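Aug 29, 2025

A long one tonight, so I've made the tea in the big mug and put my feet up on the other chair, and I'm going to get all of it down while I still have the order of things straight in my head. By Monday I'll have smoothed it over and made myself sound calmer than I was.

It started out as such a nice day, too. I was in early, before the heat, and had the cell to myself. The job this week has been the table work for the Basetlow order: pick an item up, carry it across, put it in the bin, go back for the next one. It's the kind of thing that sounds like nothing when I describe it at family dinners and then eats a whole summer. The arm has been behaving beautifully since we moved over to the Praseo controller in May, and I had let myself get fond of it, I'll admit that. I'd started saying good morning to it.

The plan was 200 runs by the end of the day. I did the morning checks, wrote up the sheet, put the speed at the usual setting for the first few and then let it go. I stood and watched a good long while, longer than I needed to, with my coffee going cold, and there was something very soothing in it. Over, down, close, up, across, open. I could have watched it until lunch.

And then, somewhere after run 100, it didn't stop where it should have. It came down over the bin the way it always does, and it just kept coming. The fingers met the rim and the arm went on pushing, and the bin slid and tipped, and there was a horrible grinding noise that I felt in my teeth. The force limit is supposed to catch exactly that. It's the whole reason we set one! It should have felt the rim, frozen, and put up its sulky little message, and instead it leaned on that bin like a tired man on a bar.

I hit the stop. I'm glad to say my hand went straight to it without asking me first, so all those dull drills were worth the bother. The arm locked, the noise quit, and then it was very quiet and I could hear my own heart. I wasn't hurt and I wasn't close to being hurt, I was standing well back, and I want that written here because I know I'll lie awake and make it worse than it was. But I had reached over that table with my bare hand not long before, to nudge the bin straight. The arm was paused then, only paused, not locked out. I've told new people so many times not to do that. So that's the part that's been sitting in my stomach since ten o'clock this morning.

I locked out the power, hung my tag on it, filled in the incident form (two pages, and they ask you the same thing on both) and went for a walk around the parking lot. Then I came back in and set everything out again the way I like it, square to the tape, with the bin in front of the blue crates, and looked at it all for a while before I touched a single setting.

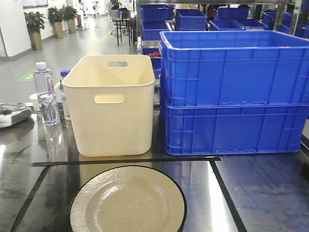 What I found, after lunch

It took me most of the afternoon, and I went down the wrong road first. I was sure it was the force sensor. I'd half written the email to Katiyar asking for a replacement, with a rather snippy second paragraph that I'm glad I never sent, and then I thought I'd better check the sensor before blaming it. I pressed on the wrist by hand with the drives off and watched the numbers, and they were lovely. Smooth as you please, up and down.

So then I read back through the log, line by line, and there it was. We took the Tutgate update on the controller last night, and it had put the force limit back to the factory setting, almost 7 times what we run at. No warning, no note on the screen. My morning check only asks whether the limit is switched on. It was switched on! I ticked the box and felt good about it.

I was cross with the update for a while and then more cross with the sheet, which I wrote. I've changed it so you have to write in the number itself and then do a push test on a block of foam before the first run. I've also added a line about locking out before anybody reaches past the tape, even for a second, even to straighten something. I signed under that one first.

The limit is back where it belongs and I did the foam test 2 times, and it stopped politely both times. I didn't run anything more today. I didn't want to, and the tag is still on until the safety lead has been by to look it over. The order will be late and I've written to say so, in a nice plain email with no snippy paragraph.

I did say good night to it on my way out, a little stiffly. Must remember to buy foam on the way in on Monday, we're down to the last block.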